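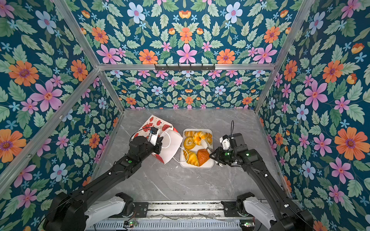 The paper bag with red flowers and the tray beside it, Packing Room, Emcombe.

The Bag at Emcombe

The Skomance Office of Unclaimed Gifts was founded in 1828, and its rules have changed very little. A gift that cannot be delivered is kept for one year. It is then packed again, in its own wrapping wherever the wrapping will bear it, and sent to the town named on the label, where the local registrar must find someone willing to accept it.

The Packing Room at Emcombe was papered in teal during a period of greater funding. The pattern is crowded with leaves, orange blooms and pink flowers shaped like stars, and it covers the walls so densely that new clerks are advised to look at the table when they feel unwell. The tabletop is gray and marbled. A rack of small black hooks hangs on the bar at the back, and under Rule 9 the hooks are reserved for items that have a handle and no owner.

Item 2210 had a handle. It was a white paper bag printed with red flowers, and it had been left on the counter of the ferry station at Louro with a label addressed to "the person who stayed." The registrar at Louro wrote to say that this described most of the town. The Office replied that the wording was regrettable but that the label was valid, and entered the bag in the ledger.

It remained in the ledger for a year. During that time the Office received two claims.

The first came from a man in Sokow, who stated that he had once stayed at a hotel in Louro and had been very comfortable. The Office thanked him for his letter. The second came from a woman who had kept the ticket window at the ferry station through the winter the ferry did not run. She had opened the window each morning and closed it each evening, she wrote, in case someone should come to ask. Her claim was four lines long. She did not describe the bag and did not say what she supposed was in it. The Office is obliged to refuse any claim that does not describe the contents, and a refusal was sent to her in May.

The clerk who signed the refusal was the same clerk who was given the bag to pack when its year was complete. The clerk had been at Emcombe for a long time and had never been late with an item. Packing is not difficult work. The contents are laid on a tray, compared with the ledger, wrapped in tissue and returned in the order in which they were found. The bag is tilted so that nothing falls to the bottom with force. The handles are brought up last.

The ledger entry for Item 2210 read: one pair of gloves, gray, wool, mended at the thumb; one ferry timetable, expired. In the margin of the timetable someone had written, in pencil, "I would have come."

The clerk read the margin and then read the rules. There was no provision for a claimant who had described the sender instead of the gift – or rather, who had described the person the sender had in mind. Rule 14 allowed the Office to reopen a claim if new evidence came to light. Rule 15 stated that evidence found inside an item could not be considered new, as it had been in the possession of the Office throughout.

The clerk wrote a memorandum. It observed that a mended thumb was consistent with the opening and closing of a window in cold weather. It requested guidance.

Guidance did not arrive that day or that week. The bag could not be sent and could not be put back on the shelf, its year being over, and so the clerk applied Rule 9 and hung it from one of the black hooks, against the flowers. The items on the tray were packed before it was hung. The timetable was placed on top, folded so that the margin faced outward.

On the following Monday a letter went from Emcombe to the ticket window at Louro. It was written on the standard form. It informed the recipient that her claim remained refused, that she was entitled to inspect the Packing Room during public hours, and that visitors arriving by ferry should allow time for the walk up from the landing. At the foot of the form, in the space marked Remarks, the clerk had written that the room could be very cold and that she might wish to bring gloves, if she had any.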